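Pinzas de mano Surnetti: tres semanas ordenando cestas

Llevaba tiempo queriendo escribir sobre las Surnetti, y por fin tengo suficientes horas con ellas como para opinar con fundamento. Son dos pinzas de mano, una por brazo, con dedos blandos negros y un marcador cuadrado en cada una para seguir su posición. Las compramos en Plemcombe para grabar demostraciones de tareas de mesa con las dos manos: recoger, pasar de un lado a otro, meter en la cesta, sacar de la cesta.

Lo primero que me conquistó fueron los dedos. La cara interior lleva una textura de malla que cede lo justo, y el mimbre (que con las pinzas rígidas Rowbotham era un suplicio, siempre resbalando) se agarra a la primera casi siempre.
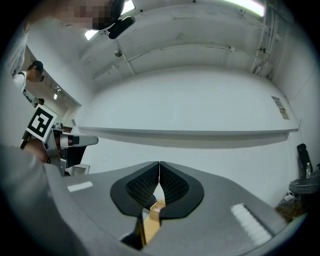
El gatillo tiene un recorrido corto y se aprende en una mañana. Mi primera tanda fue de 40 episodios y tiré 21, casi todos por prisas mías. En la segunda ya grabé 100 seguidos y descarté muy pocos. ¡Qué diferencia cuando dejas de pensar en la herramienta y piensas solo en la tarea!

También me gusta que se pueda trabajar sentado. Con la cesta cerca y los objetos repartidos por la mesa, el ritmo sale solo, aunque conviene cambiar las cosas de sitio entre episodios para que el modelo no se aprenda la mesa de memoria.
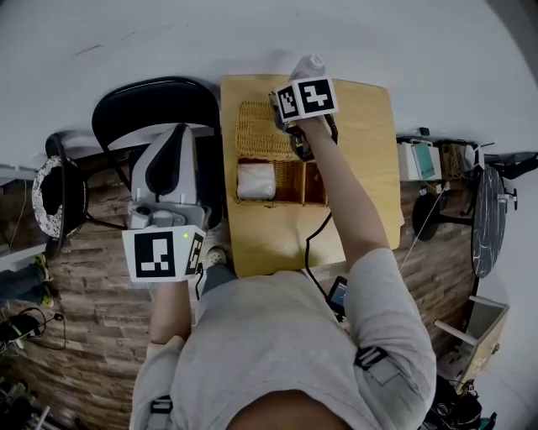 Rozália Szabó me escribió que a ella le pesan demasiado a partir de la segunda hora, sobre todo al estirar el brazo hacia el fondo de la mesa, y que preferiría perder un poco de rigidez a cambio de unos gramos menos. Tiene razón en lo del peso – yo paro cada media hora y lo llevo bien, pero se nota en la muñeca.

Otra pega: la sincronización entre las dos manos. Si arrancas una antes que la otra, el programa Camavano lo corrige después, pero tarda. Y el manual despacha la calibración en media página. 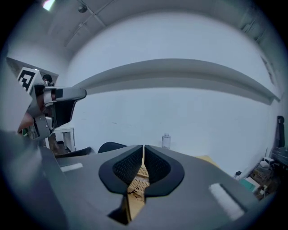
Donde más han ganado nuestros datos es en los agarres finos. Antes evitábamos las piezas pequeñas de madera y ahora las metemos en todas las sesiones. Con 234 episodios buenos entrenamos la primera política que recoge la mesa con cierta soltura; falla todavía al soltar, abre tarde, y sospecho que es porque yo también abro tarde.

¿Las volvería a comprar? Sin dudarlo. Pediría un agarre más estrecho para manos pequeñas y un aviso sonoro al empezar a grabar.
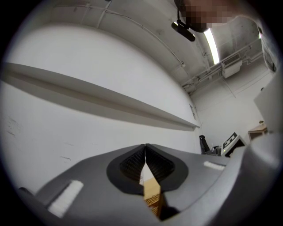 Tiempo de lectura: 2 minutos

Un apunte sobre la limpieza, que me lo han preguntado: paño húmedo por la cara interior de los dedos al acabar la jornada y nada de alcohol. Los marcadores, en seco. En abril probaré los dedos largos y actualizaré la reseña.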